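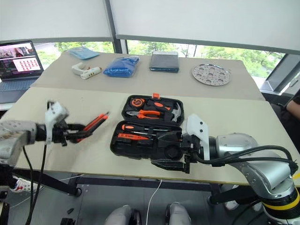 Student Project Report: Evaluating the Rolik Two-Arm Teaching Kit
Reading time: 3 min

We use cookies to remember your settings. Accept / Manage

1. Purpose

Our group was asked to review the Rolik kit for the applied automation course and say whether the department should keep it past the trial period. The kit is sold by Lesulmont and comes on a lease of 900 dollars a month, which covers both arms, the grippers, the control software and phone support. Graciela Ibarra supervised the project and approved the task list in September.

2. Task

We chose putting hand tools back into a fitted case. It is a job everyone in the lab already does at the end of the day, and it is harder for a robot than it sounds. Each tool has its own recess, the recesses are moulded and black, and the tools are orange and black as well. The claw hammer and the pliers go in the upper half. The screwdriver and the flat tester-style tool go in the lower half, where there is less space between the slots.

The left arm holds a tool over the table while the right arm works at the case. A person stays at the table during every run.

3. Setup

Mounting the arms took one afternoon. The instructions are clear on bolts and power but thin on cabling. The gripper cables are thick and need slack at the wrist, and our first layout pulled tight when the right forearm folded back. We rerouted them over the forearm and had no more trouble.

The software is called Balotero. You move the arms by hand, save positions, then play them back from a laptop. Two of us had never used it and both could record a simple move before lunch. Editing a saved move is slower. If you change one point in the middle, the points after it do not update, and you have to check each one yourself.

4. Results

We ran 7 sessions. Large tools were fine. The hammer seated properly once we taught the arm to come in with the head slightly low. The pliers were also reliable as long as the handles were closed.

Thin tools were the weak point. The gripper pads that come with the kit are flat, so a slim handle can turn between them. When that happens the tip points the wrong way and the tool lands across the slot. We tried the grooved pads from Fuentealba, which fit the same mount, and the turning mostly stopped. They are sold separately in packs of 4.

The colour of the case also caused problems. The vision add-on often lost the edge of a black recess on cloudy mornings. Lowering the window blinds made it worse, and a desk lamp helped a little.

5. Support

We called Lesulmont twice. The first call was about a gripper that would not open after a restart, and it was fixed over the phone. The second was about the editing problem in Balotero. We were told it is a known issue and have not heard back.

6. Recommendation

Keep the kit for one more term. It suits students who are new to robot arms, and the hardware has held up well. Before renewing after that, the department should ask for the grooved pads to be included in the lease — and get a date for the editing fix in writing.

Still to do: repeat the tester task with fixed lighting, and write a one-page cabling guide for the next group.

Contact the project group through the course office | Back to top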